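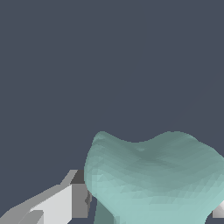

Projects > Shared Workshop > Robotics > Damell

Damell is a robot arm project begun in June in a shared workshop by Lizelle Hendricks and Mahsa Akbari. Its stated purpose is to pick up awkward objects. Its practical purpose, for most of its history, has been to give its builders something to argue over while the glue dries.

Simulation

Hendricks wanted to cut metal at once. Akbari wanted a simulation first and won, mainly by owning the faster computer. The simulator, called Volleo, models an arm with a two-finger gripper and drops the scenery entirely, so there are no walls to hit and no coffee to spill. The project log records 3,852 simulated grasps, a figure Hendricks calls "a lot of work for one lump."

The lump is the standard test piece, known as Otis. It is a pale teal solid with four uneven arms and pinched-in sides, chosen after 11 candidates were judged too easy - a cube, in Akbari's view, practically picks itself up.
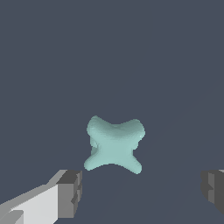

Why practice on such an odd shape? Few things in a real workshop have flat, parallel sides, and a gripper that has only met boxes tends to squeeze curved parts until they pop out. With Otis, the program has to look for the narrow places between the arms and close there.

Grasp planning

The planner scores pairs of contact points and discards any that would leave the fingers pushing past each other. An early version ranked 274 grasps for Otis and put the worst one first, owing to a minus sign. The corrected version is known as the Dissanayake method, after the street the workshop is on.

Once a grasp is chosen, the arm closes its fingers and lifts straight up.

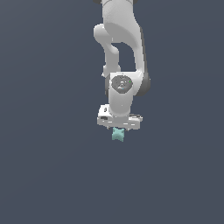 A lift counts only if the piece is still held after seven seconds. Hendricks proposed three and was overruled. Slips are logged with the finger angle and, in the earlier entries, some language that has since been edited.

Hardware

The physical arm remains unfinished. Its base is bolted to a bench, and its wrist is on order - as it was in the previous revision of this article.

Last updated: 25 April 2026

Contact | © Damell project | Back to top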